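Skakaleo Short Film Night: Project Report
Media and Events, final write-up

What we did
Planned and ran a one-night program of student shorts in the Cadel building. Call for entries went out in March. 83 films came in, way more than expected, mostly under ten minutes. Watched all of them in pairs, scored on a shared sheet, argued a lot. Nine made the final program.

Budget was 200 dollars from the department. 80 went on printing, the rest on the projector rental and snacks. Tickets free, booked through Trokance. 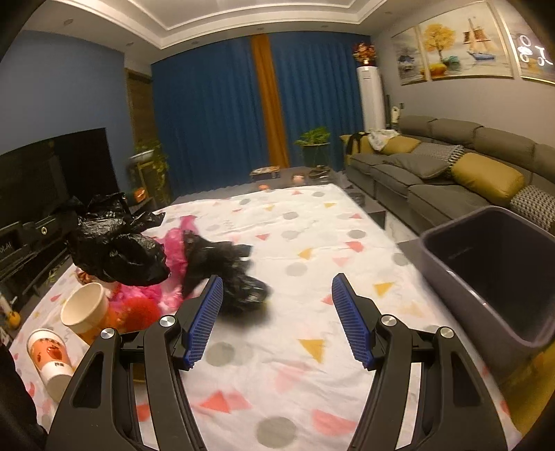

Problems
Sound. Two films were mixed much quieter than the others and we didnt check levels until the afternoon. Should of done a full run-through the day before.

Program order: three slow documentaries in a row after the break, people left. Next time split them up.

Subtitles on "Nel" were out of sync, had to restart it. Director was nice about it.

Audience feedback
Paper forms on the seats. Most liked the animation block best. Several wanted a Q&A, which we cut for time. Some said the start was too late for a weeknight.

What we'd change
Earlier deadline, one file format only, smaller program. Scoring sheet worked fine, keep it.

Submitted Sunday, December 24, 2023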